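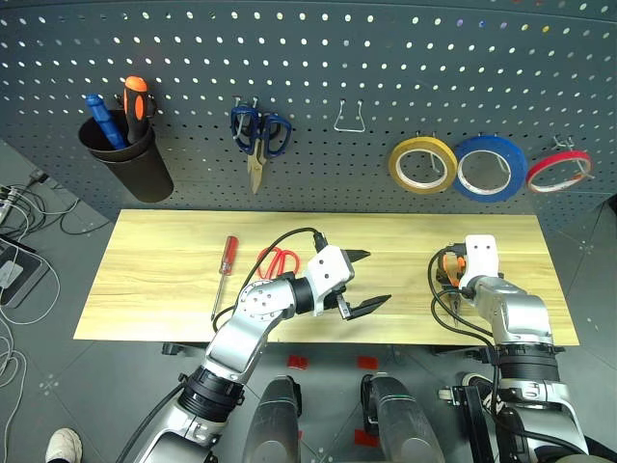 Pamer two-finger gripper: three weeks with a pair

My arms came with Mosoti grippers, which did the job and sounded like a coffee grinder doing it. In August I swapped both for the Pamer. They cost $229 each, plus 19 for a mounting plate I had assumed was in the box. The box is certainly large enough for one.

The job is tool tidying: pick things up from the table and hang them on the pegboard. Screwdrivers are easy. The black fingers close evenly on a round handle and don't roll it, and the Mosoti rolled everything. Scissors are another matter. Coming down on a handle loop, the Pamer gets it maybe two tries in three, and the third try is a shove.

Tape rolls go on their pegs fine if the wrist camera has decent light. After 5 p.m. mine doesn't, and the arm starts hanging tape on the air.

My real complaint is the cable. It leaves the back of the housing and needs a generous loop, and the loop catches on things. I have retied mine four times. The manual gives cable routing one sentence and the logo a full page.

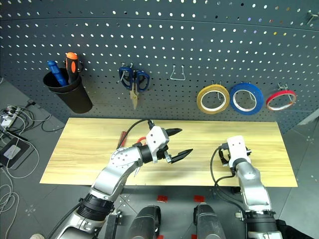
Nermin Yazıcı: Try the softer fingertips from Stundilia on the scissors. Mine stopped shoving once I fitted them, and they bolt straight on. The cable I never solved. I just slowed the wrist down and learned to live with it.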